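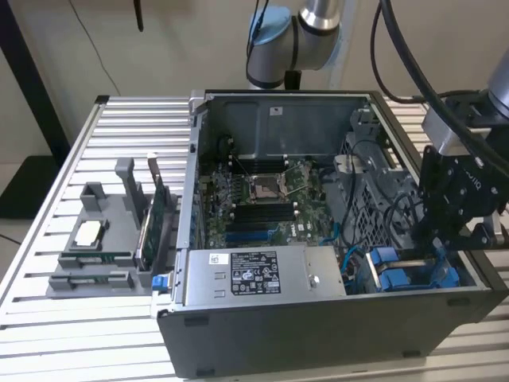 4. Filling and first start of the Nudis shop diffuser

Read the whole section before you open a fragrance bottle.

1. Put the diffuser on a flat shelf, away from direct sun.
2. Turn the top cover to the left and lift out the glass tank.
3. Pour in the fragrance oil slowly. Stop at the upper line.
4. Put the tank back and close the cover until it clicks.
5. Press Start for three seconds. The light becomes green.

CAUTION: Do not mix two fragrances in one tank. Perfume for the skin must not be used.
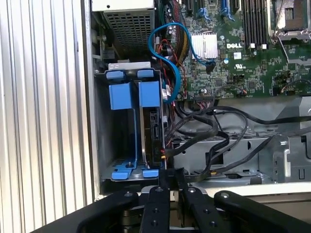 Open Dell computer chassis, close view

NOTE: One tank is enough for 111 hours at the low level. In August, or in any warm shop, the oil goes down faster.

6. Wait 31 minutes before you judge the scent. If it is too strong, choose a lower level and wait again.

For refill bottles, write to Gyu-bin Joo at the Cillstead office and give the order code 354.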